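Last updated: July

The Red One

I got the job at Sandoval because I told Nicanor Hinojosa I could tell one part from another, and he laughed and said that made me better qualified than his nephew. So there I was at seven in the morning with four yellow bins, a steel tray and a sheet of white paper, waiting to be told what on earth we were sorting.

"Anything that came out of the Weltance," he said. The Weltance was a radio. Or it had been, before his aunt died and left it to him along with 111 dollars and a note saying she'd hidden something inside.

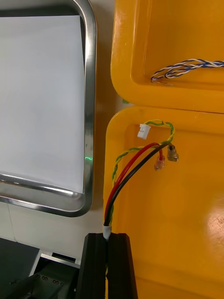 I asked what kind of something. He shrugged. He'd already been offered 1,340 for the radio whole, by a man from Sadov who wore gloves indoors, and he'd said no and gone to find a screwdriver. I liked him a lot for that!

We didn't talk much. He hummed – badly – and I looked at the little bent wires and tried to imagine an aunt who'd care about them.

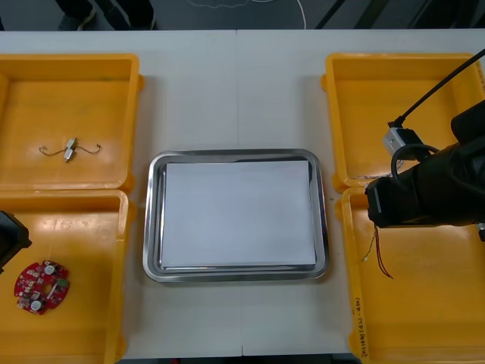 The paper still bare, the red board in its bin.

By lunch I had a theory. "What if it's the board?" I said. "What if that's the something?"

He put down his sandwich. It took him nearly two minutes to answer, and I swear the whole building went quiet, even the Fukton pump next door.

"She had a coat that color," he said.

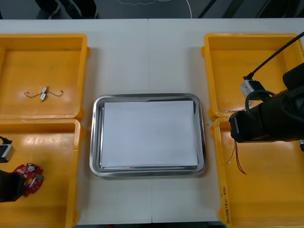

Red board and wire piece, left-hand bins.

Then he went to phone the man from Sadov, and I could hear him through the wall telling him no again, only much more cheerfully this time.

Contact | © Sandoval Stories | Back to top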